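The Stumness Comparison

The protocol ran to four pages and I had written all of them. Two hand-held grippers, the Ornis and the Huvwood, were to be tried on the same objects, on the same surface, by the same operator. The operator was me. Each gripper would make 125 attempts, and each attempt would be scored as held, slipped or missed. There was no column for anything else.

Stumness gave us the end room, which had a white wall and a door that stuck. I started with the Ornis on the morning of 2023-09-21. It was the older design, with parallel jaws on a single slide, and it closed with a click at the end of its travel. By the fortieth attempt I had stopped hearing the click. By the hundredth I was listening for it again, to know that I had squeezed.

It held 84 times. I wrote the figure at the foot of the sheet, checked it against the tally, and went to eat a sandwich in the corridor.

The Huvwood closed through linkages. The pads swung in on an arc, so the height of the fingertips changed as the gap narrowed, and an approach that had been correct for the Ornis arrived a little off. I adjusted. The protocol said that the operator should not adjust. I read that line twice and could not recall what I had meant by it, as every approach is an adjustment of some kind. I made a note in the margin and carried on.

The packets were the difficult class. They leaned on each other in the green container, and a finger meant for one would usually find its neighbour first. I took to stopping with the pads open and waiting there before I closed. 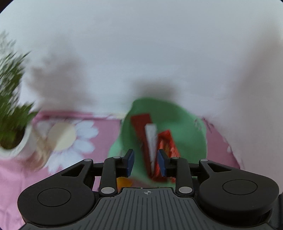 Yusof asked whether the waiting was in the protocol, and if it was not, whether I had waited with the Ornis as well.

I said I had not needed to wait with the Ornis.

That was a different thing from not waiting, Yusof said, and went back down the corridor. The door took two pulls to shut.

I went through the recordings that evening. The pause before closure was easy to find, as the pads stopped moving and the picture steadied. With the Ornis there was almost none. With the Huvwood it began short and grew, until on the last packets I was holding still for longer than the grasp itself took. I counted 38 attempts in which I had plainly been looking for something. I watched them again without working out what it was.

The Huvwood had held more often. The difference would have looked well in a table. It might have belonged to the linkage, or to the blue pads, or to a person who had spent the morning with one tool and had grown careful by the time the other was put in their hand. The sheet could not separate these. I had designed the sheet.

I wrote the report in the usual order. Under Method I described the surface, the objects and the two closing mechanisms. Under Results I gave both totals. Under Limitations I wrote that the operator had not been held constant, and looked at the sentence for a while. It was accurate. I left it in.

In the morning I went back to the end room and set out the packets as before. I picked up the Ornis, opened the jaws over the first of them and waited.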